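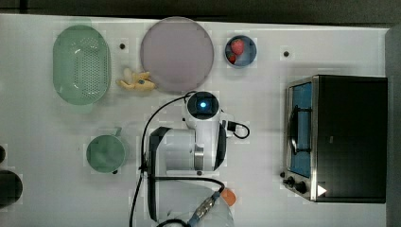 Forums > Kids & Play > Pretend Kitchens > Is a full play kitchen set worth it?

duman_dad
Long post, sorry. My sister wants to go in with me on one of those big pretend kitchen sets for our kids, 56 pieces, and I can't see the point. My two play with the same handful of things over and over. A colander, one plate, a blue bowl, the strawberries, the banana. The rest lives at the bottom of a bin. Has anybody bought the big set and seen it get used?

Chie Aoki
We had the 52 piece Etia one. It got used for a week. Then it was the strawberries in every cup in the house and the rest ignored.

trunevach52
Gonna disagree. A week is a week because you dumped all of it out at once. Put five things on a table and swap them every few days. Mine are still at it since December.

duman_dad
Then why am I buying 56 pieces? If the trick is five things on a table, I'll buy five things.

trunevach52
Because you don't know which five.

Mayu Katayama
I run a small play group and I'm with the OP. Real dishes do most of the work. We have an oval colander, mint green, and it gets more attention than any toy we own. Kids like the holes. A plate goes next to it, then something blue to put the strawberries in, and that's a whole restaurant as far as they care. 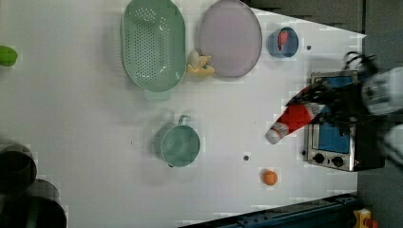
Colander and plate, with something red in the blue cup.

covis_mom
What's the little yellow and cream thing in between them? Egg? Some kind of plush?

duman_dad
Kind of my complaint about toy food in general. If an adult has to ask, what is a three year old supposed to make of it?

Mayu Katayama
Whatever they want. Yesterday that sort of thing was a sick hamster for most of the morning.

covis_mom
OK but that's an argument for buying anything at all. Mine played hamster with a sock.

Chie Aoki
My problem was never the food, it was the appliances. Every set brags about its toaster or its coffee maker and they take up half the table. Do your kids use them?

duman_dad
The toaster oven is where strawberries go to be forgotten. So no.

trunevach52
Ours gets used constantly. Everything gets "baked," including the colander, which doesn't fit, which is the fun part for them I guess.

Chie Aoki
I'd believe that if I hadn't heard the same thing from everyone who was trying to sell me one.

trunevach52
I'm not selling anything. I paid full price for the Duman set like a sucker and I still think it was fine.

Mayu Katayama
To the original question: I would skip it. Get a colander and a plain plate from the regular kitchen aisle. Buy the fruit loose if you can find it. Check that the small pieces aren't too small if there's a younger one around, I don't trust the age label on the box for that.

covis_mom
Loose fruit is harder to find than it sounds. I ended up with 2 bananas and a lemon for what half a set costs.

duman_dad
See, now I'm back to not knowing. I'll tell my sister no for now and let her argue with me. If she buys it anyway I'll report back on how many pieces are in the bin.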